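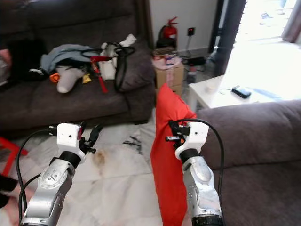 Trirnivetti Wave Series adds a fifth stop at Skomeck

The Trirnivetti Wave Series will run over five stops next season, with a new opening round at Skomeck in March. The series is open to windsurf and wing foil riders, and up to 185 entries will be accepted across all divisions.

Racing at Skomeck starts at 9 a.m. each morning, wind permitting. Riders need a minimum of 12 knots for a heat to count. If the forecast is poor, the race director can hold the fleet on the beach until mid-afternoon.

"Riders have asked for an early-season stop for years," said series director Godelieve Dijkstra. "Skomeck has steady side-shore wind in March and plenty of room to launch."

Kindix stays on as title sponsor. Martens will supply the rescue boats.

Entries open in January — juniors pay half price.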